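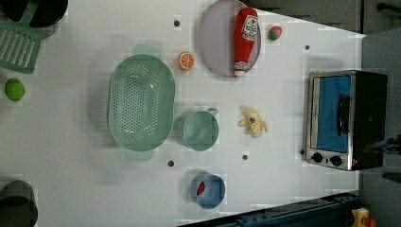 Green colander, plate and mug on a white tabletop

Ernden Oval Colander

Product code: 447
Colour: pale mint green
Sold singly or in packs of 3

The Ernden is an everyday colander for draining pasta, rinsing salad and washing fruit. It has a deep oval basin with rows of small round holes, and a flat tab handle at each end. The oval shape takes up less width in the sink than a round colander of the same capacity, so there is still space to get a pan in beside it.

The holes are small enough to hold peas, lentils and most short grain rice. Very fine grains such as quinoa will go through, and for those we suggest the Dritia sieve, which has a mesh bowl.

Details

Capacity: 3 litres
Material: polypropylene
Dishwasher safe: yes, top rack
Microwave safe: no
Guarantee: 10 years

Using it

Wash before first use. The colander can take boiling water straight from the pan, but should not be left on a hob or against the side of a hot pan. Tomato sauces and turmeric may stain the basin if left to dry. A paste of bicarbonate of soda and water will lift most marks — leave it on for an hour, then rinse. Do not use wire wool.

Colanders of the same size stack inside one another. They will also sit inside the large Nolter mixing bowl, which is handy for salting aubergines or soaking beans. The bowl is sold separately.

Changes to this model

From December the handles are slightly wider than on the previous version. The basin is the same size, and old and new colanders can be stacked together. We still have a small number of the earlier version in cream, at a reduced price, from the shop counter only.

Customer comment

"I bought the Domínguez one first and it was too shallow, everything slid out when I tipped it. This one is deeper and easier to hold with wet hands. I would have liked a hook hole in the handle." — Murdo Mowat

Delivery and returns

Orders placed before 11 am are sent out the same working day. Unused items can be returned within 10 days of delivery for a full refund. Please keep the card sleeve, as we cannot resell the colander without it. Packs of 3 must be returned complete.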